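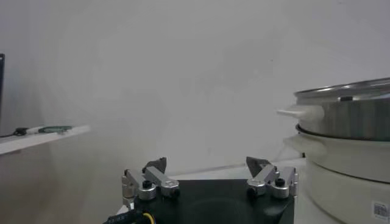 Sixteen years in the canteen kitchen at Gerkus and I've seen plenty of "helpers" come through the door. Slicers, dishwashers, that awful soup dispenser. The arm is different – it stands where a person stood.

Management like to say nobody lost their job. True, so far. But 2 of us used to do the steaming and the lids, and we talked while we did it. Rotas, kids, whose back was bad. Now one of us minds the arm and the other is out front on the till. Same wage, different day.

The Skikeck people came in February and asked what tasks we hated. Good question. Lifting, I said. Hot lids, I've had the burns. Then they asked how we know when rice is done and I couldnt really tell them. You smell it. You just know. They wrote that down and moved on.

I'm not against it. 76 lunches a shift is hard on the wrists, and if a machine takes the steam instead of my face, fine. But pay us for teaching it. Fifty quid a month, which is what Nyberg's gives its trainers, isnt a fortune. And ask before you move poeple about – not after.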